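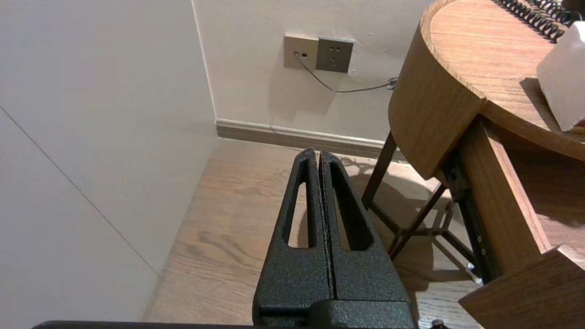

Wrist cam, fingers shut, desk drawer out.

Notebook > Olgate room > Teleop > Drawer task

Search this notebook
Go

1 August 2022

Drawer day. Aim was to get a clean set of drawer demos for Carrier by remote, then a smaller set by hand guiding, and compare. Got the first, half got the second.

Setup same as March apart from the new leader arm. Elli driving, me on the log, Daniyal Soomro dialling in from Nollthorpe to watch the wrist stream. He had lag, we didn't. Worth checking which end.

Zeroed the gripper first thing. Fingers fully shut, read the width, saved it. Old zero was out by enough that "closed" in the March files isn't really closed. Must put a note in the March folder or someone will mix them. Probably me.

Remote demos:
– 29 started, 20 kept.
– 4 thrown out for lag spikes. Arm stops, Elli keeps moving, arm catches up in one lump. Useless for training and not nice to watch.
– The rest thrown out for bad starts. Started recording before the arm was at home pose. My fault, was talking.

Elli says pulling is easy and pushing shut is the hard one. With the pull you can feel nothing through the leader but you can see the drawer front move in the wrist view, so you steer by that. Pushing, the fingers are right up against the front and you lose the slide from view, so she was guessing at the end stop. Two goes ended with the arm leaning on the desk until the force limit tripped. Limit did its job. Have dropped it a bit further anyway, old value in the margin of the paper copy.

Tried her idea of pushing with fingers closed. Much better. Less to catch on the drawer edge and the approach is simpler. All the later demos do it that way, so the set isn't uniform – early ones have fingers part open. Tag them before anybody trains on the lot. Fingers sit in the low middle of the wrist view the whole time and hide whatever is straight ahead, so with the drawer off to the right the approach wants to come in from the side. Elli does this without thinking. I don't, and my three practice runs were all rubbish.

Light: warm and yellowish at the desk. Colour looks nothing like the bench recordings. Do we fix white balance or leave it in? Daniyal says leave it, we want the varation. I'd rather fix it for this set and vary later on purpose. Not settled.

Hand guiding, after lunch:
Managed 7. Arm in float mode, me holding the wrist, Elli on the stop button. Smoother paths than remote, no lag obviously, and each one took a fraction of the time. But my sleeve is in the wrist view on nearly every one and in the fifth my whole hand is over the lens. So the pictures are no good unless we replay the joint path afterwards and record that. Replayed the first one as a test. Arm went where it should, drawer opened, but it stopped short of where I'd pulled it to. I was helping with my own arm without noticing I think. The path has my pull in it, the motors don't.

Float mode also sags slightly at full reach. Gravity comp still has the old gripper mass in it?? Check the config.

Stadora export fell over twice, both times on the long file. Split it by hand and it went through. Clock offset between the arm log and the camera is still there, constant as far as I can tell, so can be taken out afterwards. Don't trust the auto-align, it picked the wrong peak on two of the hand guided ones.

To do
– label early / late remote demos (fingers part open / fingers shut)
– note in March folder re zero
– gripper mass in config, then redo the float test
– grip on the wrist so whoever is guiding holds it from behind, out of the view. Elli Rantala has a bit of tube that might do
– ask Daniyal for his network log
– replay the other hand guided ones, drawer start position marked with tape this time
– tighter crop on the wrist view, or not? ask

Files are in the Olgate share under drawer, remote and hand in seperate folders. Bad ones kept too, in a folder called bad. Please don't tidy it.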